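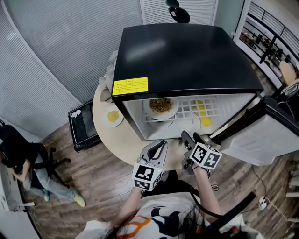
Peas on the rack and the door wide open: the new mini fridge on the round table at Sevside.

Mini fridge arrives at Sevside, and the peas are already in

Posted Aug 15, 2026

We have a fridge! I know that a small black box with a door is not the biggest story in town, but if you have spent any part of this summer in our front room trying to keep a tub of yogurt alive until lunch, you will understand why I'm giving it a whole post.

Quick background for anyone who has joined lately. The old fridge, the tall one in the back hallway, quit in June. It had been making a noise like a bus for a long time and then one morning it wasn't making any noise, and by the time somebody opened it the freezer part was soup. Rogério Leite had the repair guy from Markton out to look at it and the repair guy said the compressor was gone and that he wouldn't spend money on it if it were his. So out it went, and we have been living out of coolers and lunch bags ever since. I went through an embarrassing amount of bagged ice.

The replacement is a mini fridge, and it's sitting on the round light-wood table in the front room. Black outside, white inside, a wire rack in the middle and molded shelves in the door. It came by way of Varkmont, the secondhand appliance place, and Sum-yee Yip did all the calling back and forth to get it. The price was 100 dollars with delivery included, and it came out of the snack fund, so if you have been dropping coins in that jar, thank you, you bought a fridge.

There's a yellow warning label on the front part of the top, printed in Chinese. Li-hua Chien has offered to type up an English version and tape it to the wall nearby so that all of us can read it. Please leave the original label alone. I know some of you are peelers.

What's going in it

Food that gets eaten the same day, mostly, or the next. The inside is small! I want to say that clearly now, before somebody turns up with a watermelon. A dinner plate goes on the rack fine, and another plate can sit on the lower level, and after that you are playing a game with the space that's left. In the picture there's a good mound of green peas on a white plate up on the rack and something yellow over to the side, and out on the table there's a little plate with a heap of yellow grains on it. Very green-and-yellow menu, and it made me hungry for fried rice, to be truthful with you, and I went home and made some.

We talked at the last house meeting about containers versus plates and did not settle it. Kwaku Lamptey likes plates, uncovered, because you can see what you have and you don't forget it. I'm a lid person. I grew up in a house where everything in the fridge ended up tasting like onion and I have never really recovered. For now both are fine, with one request: if it smells, cover it. You know what smells. Fish smells. Cut onion smells. Kimchi is wonderful and it smells.

A few ground rules came out of the meeting and I'll put them here so I can point to them later.

Put your name and the day on anything you're leaving overnight. There's a roll of masking tape and a marker in the top drawer of the white cabinet by the coat hooks, and they live there, so put them back.

Nothing goes on top of the fridge. It's flat and shiny and it looks exactly like a shelf, and I have already had to stop myself twice from setting a mug on it.

Close the door all the way. It's a light little door and it will sit there looking shut when it isn't. Give it a push with a finger.

Take your bags home, or fold them and put them in the bag drawer. A plastic bag can get tucked down beside the fridge very easily and then it just lives there.

Wipe it if you spill. Paper towels are under the sink, same as ever.

Clear-out is at 2 in the afternoon on the last day of each week we're open, and anything without a name on it goes in the compost or into whoever is doing the clearing out. I'm told peas are fair game.

Where it's going to live

The round table is where it is for now, and several people have asked me if it's staying. The short answer is that we don't know yet. I like it there. You can get at it from pretty much any side, the door has room to swing, and you don't have to bend down, which my knees appreciate very much. The argument against is that the round table was our lunch table, and with a fridge on it you can fit a plate or two around the edge and that's about all.

Tsz-kin Lu has drawn up a plan for a low stand along the wall, wide enough for the fridge and the toaster oven side by side, with a gap in between so they don't fight each other. The toaster oven is on the floor near the table in the picture, and I would love to see it up at a grown-up height. The plan looks good to me. It's a very neat drawing, with the legs measured and everything, and there's a slot at the bottom for baking trays. The lumber quote came back from Chu, the hardware store on the corner, and it was higher than we hoped, so the question is whether we buy new boards or go looking for some old ones. If you have a solid plank or a pair of sturdy table legs sitting in a garage, please, please get in touch.

One thing that's decided: whatever we build has to leave the floor planks alone. No screws into the floor. The lease is very firm on that and so is Rogério.

The first week of it

I did a little asking around about how people are finding the fridge, since I was writing this up anyway. Sum-yee says it's quieter than she expected and that she keeps checking it's on. Kwaku says it's colder at the back than at the front, and he has the icy lettuce to prove it, so soft greens should probably go toward the door. I put butter in one of the door shelves and it was spreadable at lunchtime and I have no complaints at all.

The dial inside goes up to a number none of us needs. We have it in the middle. If you think it's too warm in there, write a note on the pad before you turn it, so we don't end up with a person in the morning turning it up and a person in the afternoon turning it down (this is how the thermostat war started, and I am not living through another one of those).

I also want to say something nice about the old cooler, the blue one, which got us through the hot stretch. It's been scrubbed and it's in the storage closet. Anyone can sign it out for a picnic. The lid sticks on the left, so lift from the right.

Cooking nights are back

With somewhere cold to keep things, we can start the shared suppers up again. They stopped when the old fridge died, and I've missed them a lot more than I thought I would. Sandwiches at a desk are fine, but they're not supper.

Space is limited to 25 people, same as before, and it goes by the sheet on the door. The first one is going to be simple: rice, a big pan of vegetables, eggs for people who want them, and something sweet out of the toaster oven if Li-hua can be talked into it. She made a corn cake in the spring that people still bring up to me in the grocery store. I have asked for the recipe and I've been told it's "just a corn cake," so you'll have to come and eat it.

The cost is whatever you can put in the jar. If you're bringing ingredients, bring them the same day, and please check the sheet first to see what's already been promised. Last time we had an enormous quantity of carrots and no oil.

Things we could use

If you're cleaning out a kitchen, we'd be glad of the following: small plates, the plain white kind if you have them, so they stack; a couple of shallow containers with lids that fit the containers they came with; a fridge thermometer; one good dish towel that isn't a souvenir. We're fine for mugs. We are so fine for mugs. Please don't bring mugs.

Drop things at the front desk any time the door's open, and put a note on them so they don't end up in the lost and found with the umbrellas.

There's also the matter of the jar, which is at a low point for obvious reasons. It has 14 dollars in it as I write this, and coffee filters come out of the same jar, so those of you who drink coffee might want to look kindly on it the next time you walk past.

The next house meeting will have the stand on the agenda along with the window blinds, which I promise to write up separately. If you can't make it but you have feelings about where the fridge should go, leave me a note in my mailbox, or just catch me by the round table. I'll be the one moving the butter.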